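Kistwood Shared Studio
Minutes of the June members' meeting

Present: Wilfredo Agbayani (chair), Iddrisu Aryee (minutes), members from Moscombe and Gunawan
Apologies: Vando
Start: 4:15 p.m.

1. Minutes of last meeting
Approved with one correction. The key deposit is per member, not per company.

2. Microwave and table
Wilfredo reported that the light wooden table by the wall will stay where it is. Moscombe asked whether the microwave could go on a shelf to free up the tabletop. No shelf in the room is deep enough. Agreed to leave it on the table and look at it again when the lease is renewed. Members are asked to take their plates and food off the table when they finish and to close the microwave door.

3. Desks and chairs
Gunawan would like one more white desk on their side. Iddrisu has a quote of 1,751 for desks and delivery, which is over budget. Deferred. In the meantime the gray upholstered chair stays beside the white desk near the table and should not be taken into the hallway. The black office chairs can be used by anyone.

4. Storage
Fabric boxes and cloths left on desks were discussed. Agreed that desk tops are to be cleared at the end of each day. Iddrisu will put labels on the boxes. Anything still without a name after 3 weeks goes to lost and found.

Photos: 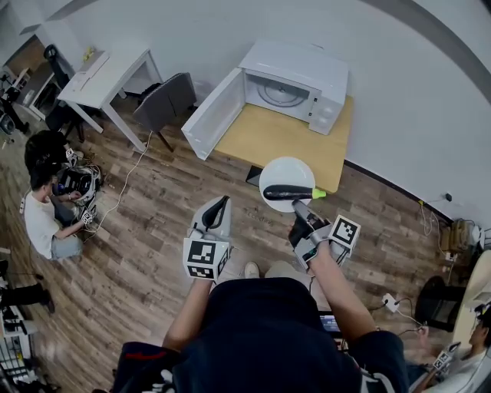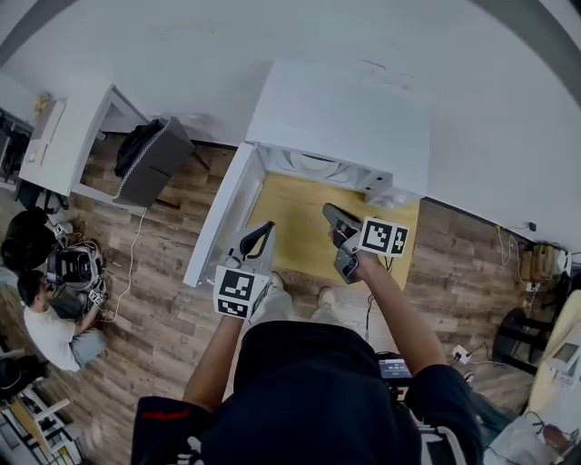
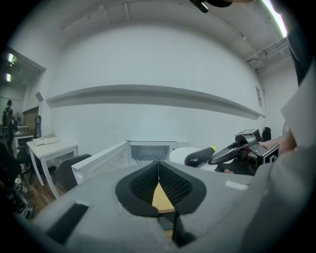
The studio. First photo: table and microwave (item 2). Second photo: white desks and gray fabric box (item 4).

5. Floor
Moscombe raised the cables lying across the floor. Iddrisu to get a price for cable covers. Wilfredo will ask the landlord who pays for cleaning the wood-look flooring.

6. Kitchen fund
Balance is 59. The monthly contribution was discussed and left unchanged. Gunawan still owes 70 from the spring and will pay before the next meeting.

7. Other business
Vando asked by email for a second door key. Approved, subject to deposit.

Meeting closed at 5:05 p.m. Next meeting to be set by email.

I. Aryee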